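Two bins and a second-hand arm

A shared workshop in Brollport has spent most of a year teaching an industrial arm to move odds and ends from one metal tray to another. The results are uneven and the method is worth reading about

The Pakwood workshop occupies the ground floor of a former joinery in Brollport. Members pay monthly for bench space, a lathe, two laser cutters and a three-phase supply, and it was the supply that made the arm possible. It came out of a packaging line with its controller and a full set of cables, and cost the group £400 plus the hire of a van. Getting it through the side door took an afternoon and the removal of the door.

The build that followed is known in the workshop as Pyo. Its aim is narrow. The arm should pick a mixed set of objects out of one bin, place them in a neighbouring bin, then do the same in the other direction, without a person resetting anything. A system that can refill its own starting position can run through an evening and collect picks the whole time. One that needs a hand after every cycle will be abandoned by the second week.

Most of the early effort went into the bins. Flat-sided storage crates were tried first and gave poor results: anything that rolled into a corner stayed there, and the gripper could not get a finger between the object and the wall. The present bins are folded from sheet metal with sloped inner walls, so that whatever lands on the side tends to slide back to the floor of the tray. They are left unpainted. Clamps hold them to the tabletop, an arrangement that was meant to be temporary.

The objects are chosen for variety of shape and stiffness. Soft toys deform under the finger and spring back. A plastic cup on its side presents a curved wall from one direction and an open rim from another. Imitation fruit is awkward in a different way, with a surface made up of many small glossy curves and no obvious edge to close on.
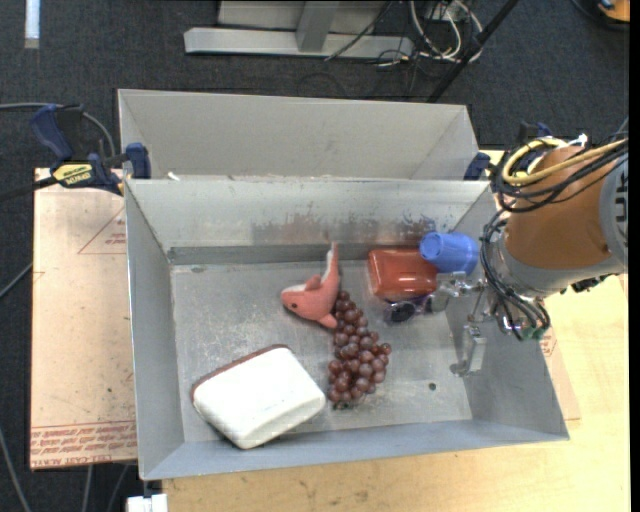
Why use such an assortment when a set of identical blocks would be easier to score? Identical blocks teach the controller one grasp. Mixed objects force it to choose between approaches, and the choice is the part of the software the group wants to improve.

That software is a modest affair. A depth camera supplies a height map of the bin, and a planner called Plekonent, written by members over two winters, proposes grasp points and ranks them. The highest-ranked point that the arm can reach without touching a wall is attempted. A grasp counts as good if the fingers stop short of fully closed after the lift. The check is crude – a thin object can be held and still be logged as a miss – but it needs no extra sensor.

The first run of 1,000 attempts was completed in November at reduced speed. Around 400 were logged as good. Misses near the walls accounted for much of the remainder, and the planner now applies a penalty to any point close to a slope. The penalty has raised the score and lowered the variety of grasps, a trade the group is still arguing over.

Cable routing has been the most persistent mechanical fault. The wrist turns further in this job than it did on the packaging line, and a loop that is tidy in one pose can pull tight in another. Version 4 of the routing leaves a generous amount of slack and limits wrist rotation in software. The limit costs some reach at the far side of the second bin.

Next on the list is a proper fixing for the bins, followed by a guard that can be opened from the bench side. Pyo runs on open evenings from seven o'clock, when the lathe is not in use.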